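The Long Way Around to a Short Shopping List

By Consuelo Bustamante

When I first sat down with Gunhild Riis to talk about what her team at Skundalby had spent on equipment, I expected a tour of arms and motors, and a good cry over the prices. What I got was a very long and very cheerful talk about cables (she has opinions on cables!), tables and the little things that live on them.

Skundalby teaches machines to handle household clutter, and most of that teaching is done by people using hand-held grippers at an ordinary table. Gunhild's first budget, drawn up in May, gave nearly everything to the grippers and left a thin line at the bottom marked "other." By the time the 2 of us met, "other" had grown into a page of its own, and she was rather proud of it. 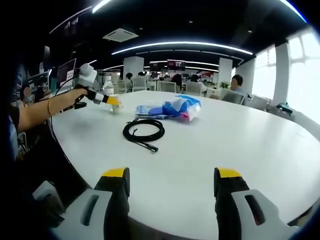 Reaching for a water bottle at the round table, with the office carrying on behind.

The table itself was a cause of real debate. Marcelino Villalobos wanted a proper workbench from Skandwood, and he had the quote printed and ready, bless him. Gunhild held out for plain office furniture, on the grounds that a machine bound for people's homes and offices ought to learn among the things people live with. She won, and the money went to spare cables and a second set of fingertips for every gripper, which I think even Marcelino would now call a fair trade.

Then there are the props. Ayten Duman keeps the list, and it runs to 102 items, nearly all of them from the corner store: bottles, paper cups, packs of wipes, anything soft or crinkly or likely to tip over. She advises setting aside 20 percent of the budget for things that get used up or squashed, and when I raised an eyebrow she told me, very kindly, that I was welcome to come and see her receipts.

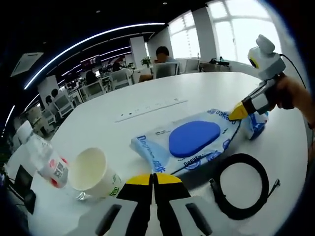 Should a small team buy all its grippers at once?
Start with one pair, work with it for 5 weeks, and order the rest when you know which parts wear out first.

Crescencio Vallejo, who handles the orders, would add that you should ask every supplier how long replacement parts take to arrive, and write the answer down next to the price. He keeps a notebook for just this, with Jonell and Herrero on facing pages, and he was good enough to let me leaf through it over a second cup of coffee while he went off to chase a late delivery.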